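Reading the Old Historians With Me: Your Questions

I get a lot of the same emails about the Hillden Reading List, so I finally sat down and put the answers in one spot. If yours isn't covered, the contact form still works (I'm slow, but I do read everything!).

What is the Hillden list, anyway?

It's my list of 23 ancient history books in English translation, in the order I'd hand them to a friend. I started it for myself after a college survey course left me with a shelf of paperbacks and no plan, and it kind of grew from there.

Do I need any Latin or Greek?

Nope! I have enough Latin to be a nuisance with a dictionary and no Greek to speak of. Everything on the list is there because it reads well in English. 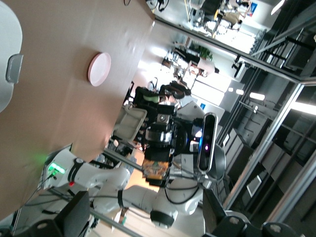
Where should a complete beginner start?

I'd go with Herodotus, and I'd skip the introduction the first time through. He wanders off constantly, into Egyptian customs and gold-digging ants and who married whom, and that's most of the fun. Save Thucydides for when you've got a quiet month, and don't feel bad about skimming the speeches.

Why isn't Livy higher up?

He's long, and a lot of him is missing, and the parts we have jump around in time. I love the Hannibal books, though, so if you want to cheat and start with those (21 through 30), go right ahead. You can always come back for the kings.

Which edition of Polybius do you use?

Mine is the old Gellinard paperback, 345 pages, which is an abridgment. It keeps the whole discussion of the Roman constitution and trims the geography pretty hard. If you want everything he left us, you'll need a multi-volume set, and I'd try a library before buying one.
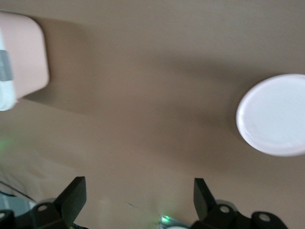

A pale pink shape on a tan-brown surface.

How long does the whole list take?

I read 100 pages a week when life is calm, and I started one June and finished two winters later. Some people in the Meredith group went through it a lot faster. I don't think they enjoyed Appian any more than I did.

What's the Meredith group?

An email discussion that runs alongside the list. We have 130 members now, and maybe a dozen who write in regularly. You can join at any point and read along quietly, and plenty of people do.

Are the Kundier maps worth having?

For Caesar and Xenophon, yes, very much. I tried following the march to the sea without a map and lost track of which river we were at almost right away. For Suetonius you can do without, he hardly leaves the palace.

Can I suggest a book?

Please do. Send me the translator's name along with the title, as there can be a dozen versions of the same thing. I'm looking for a readable Josephus at the moment.

Last updated September 14, 2020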